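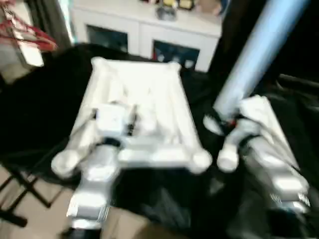 Zoltthorpe linen library opens its doors for good

15/01/2025

I'll admit I had no idea what a linen library was until my neighbour sent me the flyer. You borrow tablecloths, napkins, tea towels and spare sheets the way you'd borrow a book, use them for your do, wash them and bring them back. That's it! And as of this week the one in Zoltthorpe is permanent, after a trial run that began in September out of the back of the old Guler shoe shop.

I popped in on opening morning (the queue was already past the bakery) and had a chat with Sum-yee Fang, who got the whole thing going after pricing up hire cloths for her cousin's wedding. "They wanted more for the linen than we paid for the cake," she told me, still a bit cross about it by the sound of things. So she asked people for their spares, and people had plenty.

During the trial 555 households signed up and took out 2,753 items between them. All but 54 came back, and Sum-yee reckons a fair few of those are still sitting in somebody's ironing pile. She's not chasing anyone.

The new home is the ground floor of the Wu building on Vurkus Street, next to the key cutter. It's bigger and it's warmer, and there are proper shelves sorted by size, so you don't have to unfold half the shop to find a cloth for a six-seater. Plain white goes fastest, especially for christenings and funerals. If you like colour you'll have your pick, including a mustard set I very nearly took home myself.

Joining costs $5 for the year and you can have up to 20 pieces at a time for a fortnight. Stains are forgiven if you own up to them. Kwok-wai Kao runs a mending table at the back most mornings and he'll show you how to patch a hem if you ask nicely – I took in a tea towel with a scorch mark and left with a neat little square on it in grey thread, my own work, slightly crooked.

They could still do with round cloths, cot sheets and anything in a double. No duvets please, there's no room. Drop donations at the side door, clean and dry, between 9 am and noon.

The library is open mornings only for now, with evening hours to come if enough members ask for them.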